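Town & Council > Anniversaries and public events

Thread: Seating and speeches at the mill strike commemoration

jvaisanen
Posted October 3, 2018

The town council put out the order of ceremony for the 70th anniversary of the Holler mill strike. It is two pages. The first page is the seating plan for the officials and the second page is the program. Seven speakers, and the only one with any family connection to the strike is Zulema Troncoso, who gets three minutes at the end, after the wreath.

I don't object to the ceremony. My grandfather was out for the whole of it and he would have liked to see the square full. But the families have 200 seats, all behind the bandstand, and the front block is for council members, the county and invited guests. Has anyone asked the clerk how that was decided?

Jarmo Väisänen

ridgeroad_kev
It was decided the same way as the 60th. I have the old program. The front block went to elected officials then too, and the families were on the left side, closer than they are now but still not in front. There were five speakers that time and it ran over an hour.

The state senator is coming this year, so protocol puts the council on either side of her. I don't think anyone sat down and planned to push the families back.

jvaisanen
I didn't say anyone planned it. I said I'd like to know who decided it.

A.Ngubane
I was at the February meeting where this came up. The clerk, Mr. Jaunzems, read out a draft with 282 names on it for the front and side blocks. A few of us asked for the first two rows to be kept for anyone who had a parent or grandparent on the strike roll. The mayor said it would be looked at. It is in the minutes under other business, one line. I haven't seen it mentioned since.

For the record there were almost 600 people on the roll, so even if you only count the families still in the county you would fill more than two rows.

millrace
Two rows is a fair request. I would also cut the speeches. Nobody in the square is going to remember what the deputy chair of the county board said about perseverance.

ridgeroad_kev
The county is paying for the sound and the road closure. They are going to want to speak.

millrace
Then one of them can speak. There are three on the program.

zuna_bend
I'm on the other side of this one. My family worked through the strike and crossed the line, and for years we weren't asked to anything. This is the first time the invitation went to every household in the mill district and not only to people on the roll. If you start reserving seats by who was on which list, you are back to that. Let the officials have the front. They are the ones everybody can agree to be annoyed with.

A.Ngubane
I take the point about the invitation and I'm glad it went to everyone. I still think the people who are the reason for the ceremony should be able to see it. The bandstand has a solid back. From behind it you will hear the speeches and see a wall.

zuna_bend
On that I agree. Move the bandstand, or move the chairs to the Garba Street side. I only don't want it done by list.

jvaisanen
I went over to Zulema's this morning to ask what she wants, because it seemed wrong to argue about it here without asking. We sat in her kitchen for a good while. She has her three minutes written out by hand. She doesn't care where she sits, but she wants to speak before the wreath and not after it, while people are still standing there. In the past the crowd has started to leave as soon as the wreath is down.

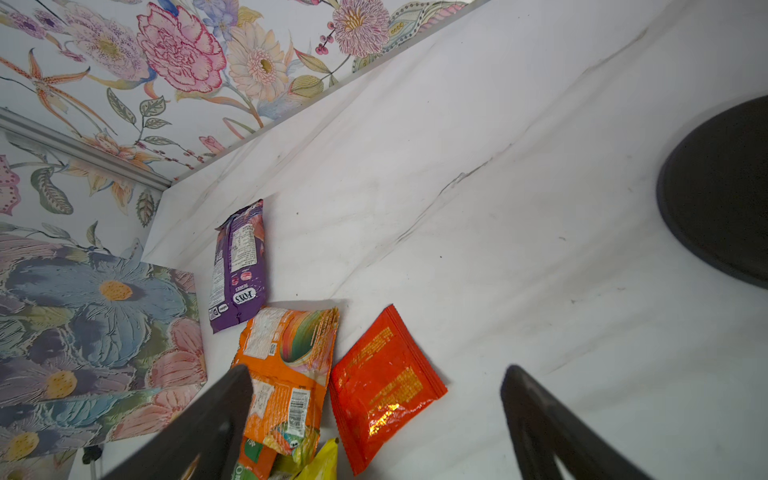

Zulema's kitchen, counter and flowered wallpaper

She also says the names of the four men who were jailed should be read out, and that they were read at the 50th. Does anyone have the program from that year?

ridgeroad_kev
I don't, mine only go back to the 60th. Vutari Printing did all of them and may have file copies. If the names were read at the 50th then there is a precedent and the clerk can't very well say no.

I'd support moving her ahead of the wreath. That is a change of one line on the program and it doesn't upset the senator's schedule.

millrace
Ask for both. The order and the seats.

ridgeroad_kev
If you ask for both, they will put it off until after the printing and you will get neither. I've watched this council for a long time.

A.Ngubane
I wrote to Mr. Jaunzems at lunch and had an answer within the hour. Copying the main part:

"The order of speakers is not final and a request from Mrs. Troncoso in writing would be considered. The position of the bandstand is fixed by the power supply. Chairs may be added on the Garba Street side if the fire lane is kept clear."

So the chairs are possible. He didn't say anything about the front rows.

zuna_bend
Garba Street side works for me. Open seating, first come.

jvaisanen
I'll take Zulema's letter to the office myself tomorrow. Kevin, could you call the printer about the 50th program? Ask for the inside page, that's where the names would be.

ridgeroad_kev
Will do. They close at four so it will be in the morning.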